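Chapter 4

Before You Buy the Arm: Simulation and the Home Workshop

What this chapter covers

Why most home builds should start on a screen
What a simulated kitchen can and cannot settle
Choosing a first task that is small enough
Keeping a record that someone else could check

By the end of Chapter 3 you had a bench, a power supply with an emergency stop, and a budget. Many readers will now want to spend the budget. This chapter asks you to wait, and it gives fewer promises than you may have met elsewhere about what the waiting will earn you.

The usual advice goes like this. Build your robot cell in a simulator first, teach the arm its job there, and then move the finished program to the real machine. The first part is good advice. The last part is where home builders lose their evenings. A program that works on a screen has been shown to work on a screen, and the distance between that and your countertop has to be measured each time.

4.1 The Donevlow kitchen project

The running case in this part of the book comes from Donevlow, a shared workshop with a wood shop, a small electronics room, and one long bench set aside for robots. In December the members who used that bench agreed to build a kitchen helper. The first proposal said it would "prepare simple meals." After two meetings this had shrunk to "clear a countertop," and later it shrank again to picking up one item and setting it down somewhere else.

We consider that shrinking the most useful thing the group did that winter. Clearing a countertop sounds like one job. Written out, it is a pile of smaller ones, and they have little in common. A fork is thin and lies flat, so the fingers have to come down very close to the surface. A spatula is long and will swing if it is held at the wrong point. A pepper is round, may roll, and can be bruised. Bread squashes. A group that has solved one of these has learned something about the next, but less than it expects.

The members had no arm of the size they wanted. They did have a desktop computer, a free simulator, and a scene-building package called Entili, which comes with rooms, furniture, and food ready to place. They loaded a model of a Franka arm, stood it beside a countertop, and started with the pepper.

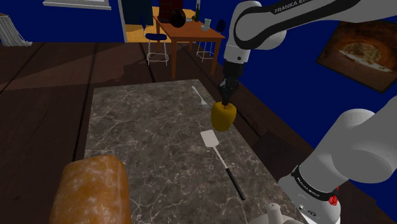
Early results were very good, and this made people careless. The group ran 100 trials with the pepper in the same spot and reported that nearly all of them succeeded. A note to that effect went up on the workshop's page, and a few visitors read it as news that Donevlow had a working kitchen robot. What it had was a script that could go to a known place and close its fingers. The simulator had told the script where the pepper was. No camera had to find it, no lamp threw a glare across it, and nothing had been bumped since the last run.

When the start position was allowed to change, the failures came quickly. Some were the arm's fault. Others belonged to the simulator, where a pepper might shoot out of the fingers at a speed no vegetable has ever reached. A beginner will have trouble telling these two kinds apart, and a success rate on its own will not help. You have to watch the runs.

4.2 What a rendered room can tell you

A simulated room is quite reliable on questions of reach. If the arm cannot get to the far corner of the counter on the screen, and your measurements are right, it will not get there in your kitchen either. The same is true of collisions between the arm and large fixed things such as walls, shelves, and its own base. Donevlow moved its planned mounting point twice on this evidence and saved itself from drilling holes it would have regretted.

It is a fair guide to the order of movements. You can find out that the wrist must turn before the arm comes down, or that a fork should be lifted before the thing beside it.

It is a poor guide to touch. Friction, softness, and the slight give of a real finger pad are all numbers that someone typed in. In a ready-made package, that someone had never seen your pepper. Change the friction value and a failing grasp may start to succeed, but you will have learned about the value.

It says almost nothing about cables, loose screws, noise from the motors, or a table that rocks. These take up most of the real work in Chapters 6 and 7.

Looks deserve a separate warning. A room with wood floors, furniture, and a picture on the wall feels more trustworthy than a gray box on a gray plane. The physics underneath may be exactly the same. If your program uses camera images, the decoration matters and should be varied from run to run. If it does not, the decoration is for visitors.

4.3 Keeping an honest log

Donevlow's second attempt at testing was slower. The members wrote down the task, the starting positions, and what would count as success before they ran anything. A pepper lifted and then dropped was a failure. So was a pepper set down on top of the fork. They kept the failed runs, too – the first log had quietly left out any run that "looked wrong."

Copy this form into your notebook before you begin the exercises:

Task, in one sentence
Where each object starts, and how far it may be moved
What the program is told, and what it must find out for itself
What counts as success
Settings changed since the last set of runs
Number of runs, including the ones you did not like

The third line is the one people leave blank. Fill it in first.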